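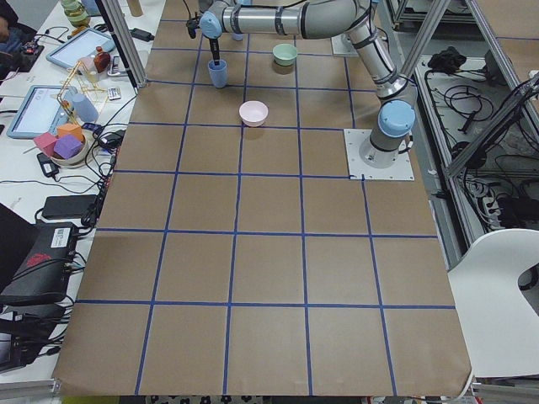 Light blue cup on a table covered with kraft paper and blue tape.

Condano: household names for drinking vessels
Data card, release 7, November 2024

Summary
Condano is a table of the words people use at home for cups, mugs, beakers, tumblers and similar vessels. It holds 3717 answers from 742 respondents, all adults living in the United Kingdom at the time of answering. Answers were typed by the respondents in a web form. There is no audio.

Files
answers.csv: one row per answer
respondents.csv: one row per respondent, joined on resp_id
prompts.csv: the wording of each prompt, with the dates it was in use
changes.txt: corrections made after the first release

Fields in answers.csv
answer_id: integer, not reused after a deletion
resp_id: integer
prompt_id: text, two letters and two digits
raw: the answer as typed, including capitals and stray spaces
norm: lower-case form with spelling corrected
lang: language of the answer, "en" or "cy" in nearly all rows
flag: empty, or one of "joke", "brand", "unclear"

The norm field keeps dialect forms. "Beeker" is corrected to "beaker", but "bicker" is left alone. Where two annotators disagreed, norm is blank and flag is set to "unclear". Please do not fill these blanks from raw without checking changes.txt first — several were blanked on purpose after release 5.

Collection
Respondents were recruited through library newsletters and a notice on the Marikar reading forum. Each prompt described a vessel in words by its use, its rough size and whether it had a handle. Prompts were reworded in October, when "for a child" was found to be pulling answers towards brand names. Both wordings are kept, and they should not be pooled for any work on children's cups.

Annotation
Angharad Meredith and Sabina Sikder annotated all rows. Tharushi Siriwardena settled the disputed Welsh answers. The guidelines are those of the earlier Castbridge kitchen word list, with the section on cutlery removed.
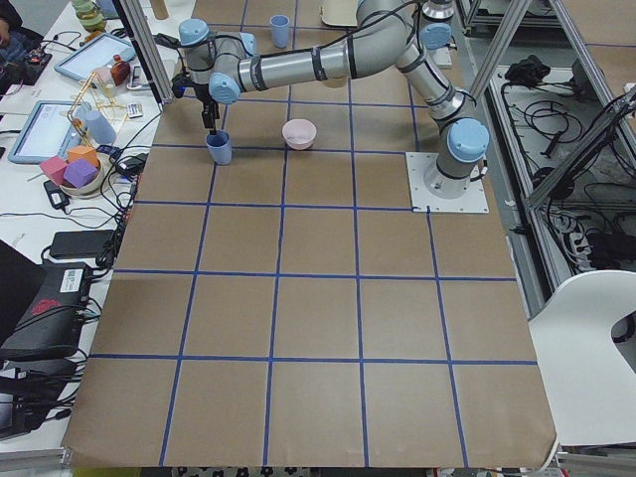 Known problems
Scotland and Northern Ireland are thinly covered. Respondents under 25 are few.
Postcode areas were self-reported and have not been checked.
Rows flagged "brand" are incomplete before release 4.
The file uses Windows line endings. Some older scripts read the last column with a trailing character.

Contact
Corrections go to Suqin Zhong, with the answer_id and the proposed value of norm.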